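Desks, boards and a box with no lid: Adi Sumampouw on setting up a shared room

Notes from a talk on 23rd June, typed up fast before the next one. Adi Sumampouw looks after the shared workroom at Sestix -- desks, storage, cables, whatever lands on the floor. We had less time than planned. Quotes are as close as I could get them.

Boards first

Adi wanted to start with the boards. Not the desks. Fine.

"People buy the desk and then they're done," Adi said. "Then the stuff has no place to live, so it lives on the desk." The answer at Sestix was a big light-colored board with a wooden tray fixed on it. Thick edges, slotted corners. A printed sheet goes in the tray, orange and cream the last time I looked, big white letters.

Why a tray and not a hook? "Paper curls on a hook. In a tray it stays put. You can also throw a thing in there when you're in a hurry, and I'm always in a hurry."

The first one came up in January and had to be moved 2 times. Too high, then too close to the door. Adi keeps the old screw holes as a reminder, or says so.

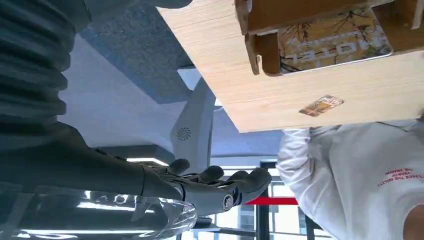
The floor

The carpet is gray and speckled and Adi will defend it to anyone.

"I had a sample from Pondard, very nice, very plain. Showed every crumb. The speckled one hides a bad morning." It hides small screws too, I said. Long pause. "Yes. That is the other side of it."

So there's a rule. Anything smaller than a thumb gets put in a compartment before you stand up. Adi says it works better with some people than with others and wouldn't name names. A magnet on a stick was tried, and lasted till someone borrowed it.

Budget came up here for some reason. The whole room was done on 1000 dollars, carpet not included. "Carpet was already a fight," Adi said. "Seperate fight."
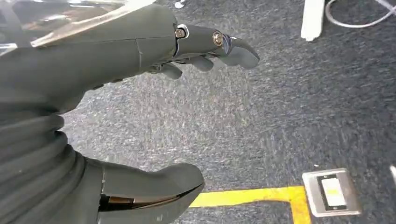

What stays on the desk

Two tabletop sections pushed together, pale beige, seam down between them. I asked if the seam is a nuisance.

"Only if you write by hand. Who writes by hand. And when we move rooms, two small ones go through the door and one big one doesn't." They have moved before, out of room 402, and one big one did not go through the door.

On top, a gray laptop in the middle. A light brown cardboard organizer near the edge, divided up inside, open at the top. Adi is fond of that box. "Foley makes a plastic one for 40 dollars. Ours is cardboard. When it gets ugly we make another." No lid, on purpose. A lid is where things get stacked.

Couple of tan printed cards lying flat, a small cardboard box toward the back. That was about it, apart from the cable.

The cable, then. It runs from the laptop across both sections to the adapter and drops over the left side, and there's a round grommet hole right there in the top. I pointed at it. Adi laughed. "I know. I know! Everyone points at the hole." The plan is to feed it trough properly when the Irari order comes in with the clips -- "but I've been saying that a while."

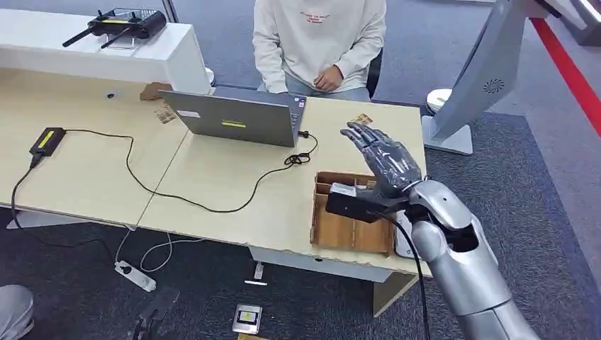 Last questions

Anything you'd do over? "Measure the door first."

And for somebody starting with one desk and no money? Adi thought about it, mostly while looking for a pen. "Get a box with compartments before you get anything else. Cut it yourself. Use it for a month and see which compartment is always full, then make that one bigger."

The pen was in the tray. Next visit we're meant to talk chairs.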